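Robot open day at Clemeck, quick write up

Mar 19, 2025

Ok so I promised a few people I'd post this the same night and it's already late. Typing fast, sorry.

Went over to Clemeck for their open day. 163 people on the sign-up sheet when I wrote my name, and the hallway felt like all of them at once. Coat on, coat off, no place to hang it. Coffee was decent. They split us into groups and mine went in second, with Dehua Jiang doing the talking – quiet guy, knows his stuff, kept having to repeat himself for the back row.

The demo room is done up like a small apartment. Washer-dryer, curtains, herringbone floor, the works. And then a humanoid standing at a desk with its arm out. I knew it was coming and still stopped in the doorway and got bumped from behind.

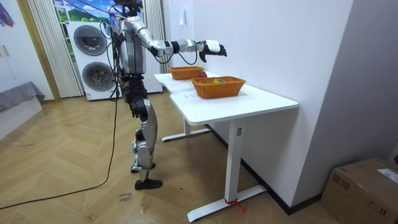
The humanoid at the desk, arm out over the baskets.

I'd pictured something smoother, more plastic. It's all silver segments and black joints, and a LOT of cable. Somebody asked about the cable, Dehua said ask me again in November. Got a laugh.

The job they've picked is sorting. Fruit in one basket, office supplies in the other. Sounds like nothing. I said so to Eyerusalem Alemayehu, who was running the laptop, and she told me they'd been through 800 practice runs on this one task and she could still list the ways it goes wrong. Grip too high, grip too low, thumb catches the rim of the basket. She has opinions about thumbs.

Things I scribbled down:

Baskets are plain wicker. Labels are just handwritten on sheets of paper.

Fake fruit. Real bananas go soft after a day of handling, aparently.

Tape roll is the one she worries about. The hole in the middle gives the fingers too many choices.

Lunch was sandwiches. 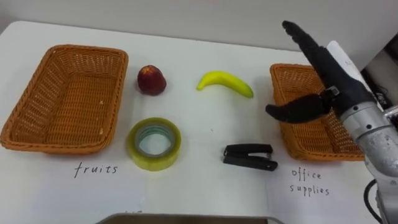

Kobina Asamoah was in my group, hadn't seen him since the Allwood thing, and he asked the question I wanted to ask, which was what happens if you swap the labels. Long answer. Short version: they're working on it, the reading part and the grabbing part are handled seperately right now, and getting the two to talk is most of this year's budget. He also asked what the hand costs and did not get a number.

What I kept looking at was the hand. Black fingers, all held close together, and then the thumb sticking right out to the side. Mine doesn't sit like that when I pick up a stapler. I tried it on the train home with my phone and got a look from the lady opposite.

There was a talk after, upstairs, Etornam Mahama on home robots and older folks living alone. Missed the first half finding the stairs. The half I got was good, less hype than I expected, more on laundry. She wants 200 households for a survey, so if you're interested go look on their page, I don't have the link handy.

Left before the Q&A. Train. Will add Kobina's notes if he sends them.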